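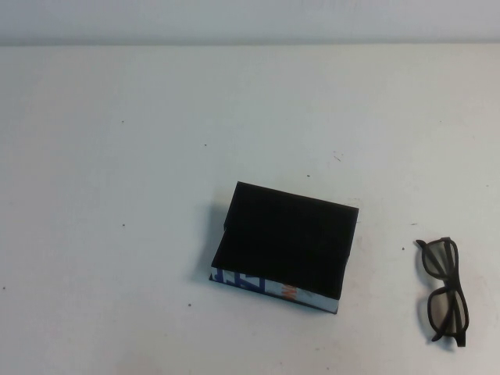
Ticket 393 – Catalog export stops before the end

Opened by: Nabila Berrada
Product: Clustomari, desktop version
Status: Waiting for reply
Priority: Normal

Problem

We keep the list of our second-hand books in Clustomari. When I export the full list to a text file, the export stops at 1,000 records and gives no error message. The window says "Export finished", but all the titles after the letter M are missing. I noticed it only when Lillov, who prints our catalog, asked me where the second half is.

What I tried

Restarted the program and exported again. Same result.

Exported to another folder, then to another disk. Same result.

Sorted the list by author in place of title. Now the file has different books in it, but it stops again at 1,000. So I think it is not one damaged record.

Exported only the shelf "Falitz", which has 80 records. This one is complete, and the accents are correct also.

Reply from support (Dhillon), Friday, January 21, 2005

Thank you for the clear report. Please open Options, then Files, and look at the field "Maximum rows". Is there a number in it? If yes, delete it, leave the field blank and export again.

Reply from Nabila Berrada

There was 1,000 in this field. I did not write it myself, maybe it came with the update. I deleted it and the export is now complete – I compared the last title with the screen and it is the same.

Two questions remain. After I close the program, the number comes back. Is there a way to save the blank field? And could the window please show a warning when rows are left out? For now I delete the number each time before I export.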